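Sikatgate Colour Notes
Maintained by Rizal Govindasamy
Last updated June 3, 2025

What is in the set

Sikatgate is a list of 275 two-colour pairings for interiors, kept as a plain CSV file. Each row has a pairing ID, two colour names, a hex code for each and a short comment. Of these, 116 are marked as tested on walls – the rest have only been tried on paper.

Known gaps

Greys are thin on the ground. Colour names follow the old Viltex chart, so "cream" covers anything from pale butter to off-white. Hex codes were matched by eye under a daylight lamp and should not be used to order paint.

Pairing notes

Blue and cream: holds up well in small spaces, particularly as patterned panels. Keep the cream on the warm side.
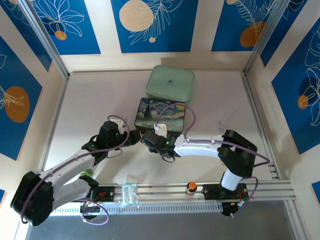

Green and rust: best in rooms with afternoon light. Row 48 is the darker version.

Licence

Free to use and alter with credit. Send corrections with the row ID.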